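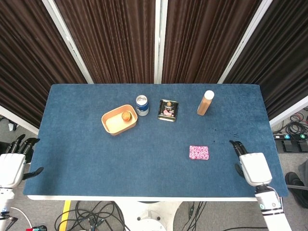
A tray, a can, a tin, a bottle and a sponge on a dark blue felt mat.

Why Does Spilled Juice Run Off Some Things and Sink Into Others?

By Lemlem Gebretsadik
4 Apr 2019

Hello again, curious readers! Last time we talked about why toast goes hard when you leave it on the bench, and so many of you wrote in to tell us about the oldest toast in your house that I think we had better move on to something wetter. Today is all about spills, and soaking, and why your grown-up gets so jumpy when you carry a full cup of cordial across the good rug.

Have a look at the table at the top of the page. It has a mat on it made of felt, and near the little pink sponge there are a few dark spots in the felt, in a scattered sort of line. We can't tell from looking what made them. But marks like that on cloth are a very good place to start, so let's get going.

What is felt, anyway?

Felt is a funny kind of cloth. Most of your clothes are woven or knitted, which means that long threads go over and under each other, or loop through each other, in a tidy pattern. Felt has no tidy pattern at all. It is made of lots and lots of tiny hairs, called fibres, all pushed and squashed together until they tangle up and won't let go. If you have ever had a big knot in your hair after a windy day at the beach, you already know how felt works (and you probably remember the brushing, too).

Between all those tangled fibres there are tiny gaps full of air. You can't see them without a magnifying glass, but water can find them very easily. When a drip lands on felt it may sit there for a moment like a little bead, and then it creeps down into the gaps and spreads out sideways. Scientists have a name for this creeping. They call it capillary action, which you say like this: kuh-PILL-uh-ree. It's a lovely word to say at dinner.

Why does water creep?

Water is a bit sticky. I know it doesn't feel sticky, not like honey or jam, but the teeny tiny bits that water is made of like to hold on to each other, and they like to hold on to some other things as well. When water touches a fibre it grabs on and pulls itself along, and the water behind it gets tugged along too, a bit like a long line of kids holding hands on the way to the library. Off they all go into the cloth.

If the spill is only water, it dries up and you might never know it was there. If the spill is juice, or tea, or gravy, the water still dries up, but the colour gets left behind, tucked in among the fibres. That's a stain!

What about the can and the tray?

An aluminium drink can is metal, and metal like that has no gaps for the water to creep into. Drips sit on the outside, or they run down the side and make a puddle underneath. You can wipe a can with a cloth and be finished before you've even started humming a tune. It works the other way round as well, of course. The drink can't soak out through the can, or you'd have a very soggy lunch box by recess.

A tray has another trick, and the trick is its shape. A tray with raised sides is like a very shallow bathtub, and if something on it leaks or crumbles, the sides help to keep the mess in one spot. There is one small round orange-brown treat sitting in the tan tray on our table, and I would guess that something like that leaves a fair few crumbs. Much easier to tip crumbs off a tray than to pick them out of felt, believe me. I have done it with sticky tape and it took most of a morning.

And now, the sponge

A sponge is the champion of soaking things up. It is full of holes, big ones and small ones, and the water creeps into them just as it creeps into felt. The clever part is that a soft sponge is squashy. When you squeeze it the holes get smaller and push the water out, and when you let go they open up again, ready for more. You can do that over and over.

Try it yourself: the great soaking race

You will need a grown-up to say yes first, and you will need a spot that doesn't mind getting wet. The laundry sink is good, and outside on the grass is even better.

Find:
a clean kitchen sponge
a small piece of felt or an old sock
a piece of foil
a measuring jug with 200 millilitres of water in it
a teaspoon

Lay the sponge, the felt and the foil side by side. Before you begin, guess which one will drink up the most, and write your guess down so you can't change it later! Now put 3 teaspoons of water on each one and watch closely. Look at the edges of the wet patch. Does it spread out, or does it stay put? Tip up the foil and see what the water does.

Then keep going with the sponge, one teaspoon at a time, until water starts to leak out from underneath. Write down how many teaspoons it took. You could try again with a different sponge and see if a thicker one holds more.

If you do spill something

Tell somebody quickly and don't rub. Rubbing pushes the colour further in among the fibres and spreads it about. Press down gently with a clean, dry cloth instead, lift it up, turn it to a dry bit and press again. Fresh spills are a good deal easier to lift out than old ones.

Words to remember

Fibre: a very thin hair or thread.
Absorb: to soak up.
Capillary action: the way water creeps into tiny gaps.

Send us your soaking race results, with your first name and your age, and we'll print some in July. Drawings of your sponges are very welcome too.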